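Storkgate Community Help
Topic: Learning from demonstration, data gathering

How many teleoperated examples are needed before a disassembly policy is worth training, and how varied should they be?

Posted by Bettencourt

Our laboratory is preparing a set of demonstrations for a policy that will take desktop computers apart and handle the components. The tasks include drive removal, disconnecting cables, and placing boards in holders. An operator controls the arm by hand, and each attempt is recorded from wrist cameras together with joint positions and gripper state.

At present we hold 198 accepted episodes, nearly all of them drive removal on a single model of case. Before the operators are scheduled for August, I would be grateful for advice on three matters. First, should we complete one task before starting the next? Second, should failed attempts be kept? Third, is a wrist view alone sufficient, given that the gripper covers much of it during contact?

Posted by Plultlow

In my experience more data is always better. We stopped at 1,996 episodes and the policy was acceptable. I would keep everything and sort it out later. Storage is inexpensive.

Posted by Stavura

I must respectfully disagree with the suggestion to keep everything and sort it out later. Our group followed that course and collected 3,808 episodes under it. Almost 25 percent were eventually set aside, chiefly for missing labels that could have been entered at the time in a few seconds. The operators could no longer say which attempts had been practice.

With regard to the order of tasks, we recommend short blocks. Record one task until the operator's motions are steady, change to another, and return to the first on a different machine. An operator who repeats a single motion for an entire shift tends to settle into one approach angle, and the policy will learn that angle along with everything else. The position and tilt of the case should be changed between blocks and written down.

Failed attempts should be kept, provided that they are marked. We use four labels: complete, recovered, abandoned, and practice. The second has proved the most useful. A fingertip that slips from a drive and is brought back to it shows the policy something that a clean episode cannot. Abandoned episodes are left out of training but are read when a new operator is being taught.

As to the cameras, a wrist view is workable for close contact, although it is poor for judging where the whole case sits. We add one fixed view. The wrist views must in any event be checked by a person before the session begins, with the gripper at the part and not in its rest position. The fingertips and the part should both be visible at the moment of contact. Strong daylight from a window is a frequent source of trouble — please set the exposure by hand.

Wrist views from our own work on computer hardware: a hard drive in its bay, a board with slots and holders, and the cabling below a drive bay. 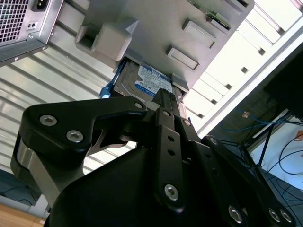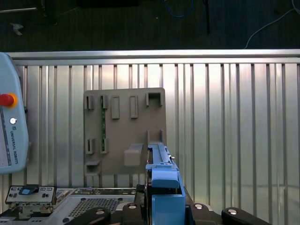
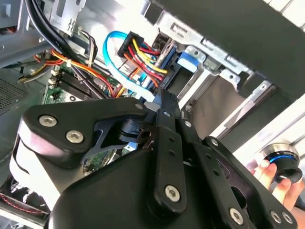 On the question of quantity, 198 episodes on a single case are enough for a first training run, and I would advise making that run now. Its purpose would be to reveal faults in the recording while they can still be corrected. Check in particular that the gripper state and the video share one clock. Ours did not for the first several weeks, and the jaws were logged as closed well before they had reached the part.

Cables should be treated as a separate task with its own instructions. They do not return to the same shape twice, and a variation that is adequate for drives will be too narrow for them. Agree in advance on whether the operator is to hold the connector or the wire, and reject episodes that depart from it.

Posted by Bettencourt

Thank you both. We will adopt the four labels and carry out a trial run before August. The clocks had not been checked — I will report the result in this thread.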